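Radolness Allotments and Gardens Newsletter
Feb 20, 2021

Cut flowers from a small plot

Several people asked after the last issue whether it is worth giving up vegetable space to flowers. I have grown them on the Gunthorpe side of the site for six seasons now, and my answer is yes, provided you keep the bed small and choose things that go on flowering after you cut them.

My bed is 3 metres long and just wide enough to reach across from the path. From that I cut a bunch most weeks from late spring until the first hard frost. It used to be onions. I still grow onions, only fewer, and we were giving half of them away in any case.

February is the time to order seed. Van Dijk have been slow with the post this winter and a few lines had already gone when I looked, so if you want the pale sweet peas I would not leave it much longer. Sweet peas can be sown now in deep pots on a windowsill or in a cold greenhouse. I don't soak the seed any more. I tried soaked and dry side by side two years ago and could see no difference by the time they were planted out.

Cornflowers, ammi and larkspur can wait until the soil warms up. If you sowed some in the autumn they will be sitting there looking like nothing much, and they are best left alone apart from a bit of weeding. Slugs had most of mine in the low corner, so I shall be sowing that end again.

Dahlias take up more room than anything else but give the most back. Yara Majali lifts hers every year and stores them in dry compost in the shed. I leave mine in the ground under a thick layer of leaf mould and lost two last winter. Check stored tubers this week and throw out any that have gone soft.

On cutting, go early in the morning and take a bucket of water with you to the plot. Strip the lower leaves before the stems go in, then leave the whole lot somewhere cool for a few hours before you arrange anything. Tulips will carry on growing in the vase, so cut them shorter than you think you need. Daffodils should have a day in water by themselves first, as the sap shortens the life of other flowers.

Vases matter less than people think, but they do need to be clean. Cloudy water is mostly down to bacteria, and a narrow neck with ridges inside is a nuisance to scrub. I use hot water, a drop of washing-up liquid and a bottle brush, and a spoonful of dry rice swirled round for the parts the brush can't get to. Change the water every other day and trim the stems when you do it.

Jelle Verschueren has offered spare ammi seedlings in April - leave your name and plot number on the sheet in the hut if you would like some. Please bring your own pots. 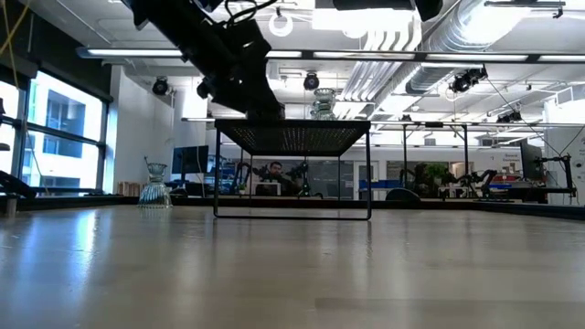

There is also a bag of used canes behind the hut, mostly good for sweet peas once the split ends are sawn off. Help yourselves.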